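We use cookies to remember your basket and to count visits. Accept all | Manage settings

Flikach Linking Pieces, bagged, with mesh basket

Sold by Groltport. Item 423.

Every maker of plastic linking toys will tell you theirs builds focus, patience and a future in engineering. We have sold enough of them to doubt it. What a child gets from a bag of Flikach pieces is a chain, then a longer chain, then an argument over who gets the yellow ones. If that sounds like a decent afternoon, read on.

The pieces are brightly colored plastic and they hook into each other by square notches. Push one into the next and it stays put well enough to be dragged across a floor. The Flikach leaflet says "endless combinations." We got bored before we got to endless, but the four-year-old we lent a set to was still going after supper, so take our opinion for what it is worth.

What you get

339 pieces in mixed colors, packed in clear bags. The colors are not sorted evenly. Our last carton ran heavy on orange and short on blue, and Flikach won't swap single colors, so please don't ask us to.
1 white plastic mesh basket, open top.
1 leaflet, which you can recycle right away.

About the basket

It's a plain rectangular basket with small square holes and a rim that flares out a little. Flikach calls it a "storage system." It is a basket. It does hold the full set if you take the pieces apart first, and it won't if you toss in finished chains, because they tangle and spring up over the side. The holes let crumbs and sand fall through - good when you rinse it, less good on a carpet.

You can find the same sort of basket at any dollar store. If you already own one, buy the refill bags and keep the difference.

How it compares

We also stock the Coppens set. Coppens pieces are thicker and harder to pull apart, and small hands give up on them sooner. They cost more and come in a cardboard tub that splits by March. The Flivus pieces are cheaper than either, but the notches in the batch we tried were so slack that a chain fell to bits when lifted by one end. We sent them back.

Cleaning

Warm water and dish soap, then a towel. The leaflet says dishwasher safe. We ran 2 loads on the top rack and some of the notches felt looser afterward, so we wash by hand now. Dry the pieces before they go back in the bags.

Age and safety

Marked 3 and up, and we would stick to that. Keep the plastic bags away from babies.

Returns

Unopened bags only, with the receipt. We can't recount a loose set and we have stopped trying.

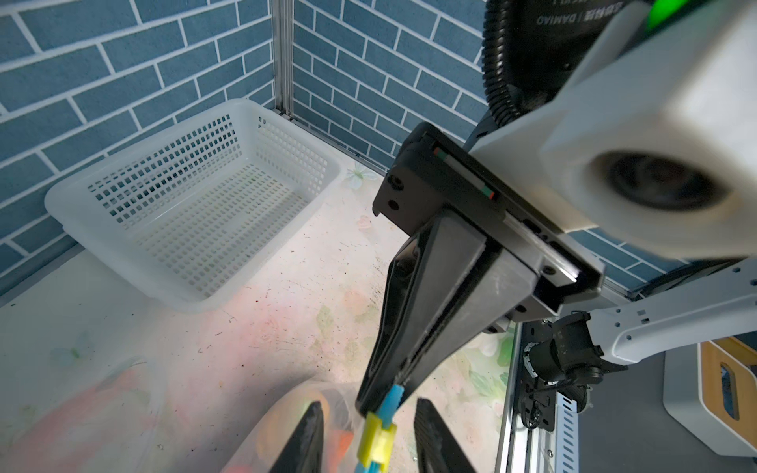 Refill bags

Sold singly, in mixed colors only. They fit the older Flikach pieces as well, though the newer blue is a shade off from the old one. Basket not included.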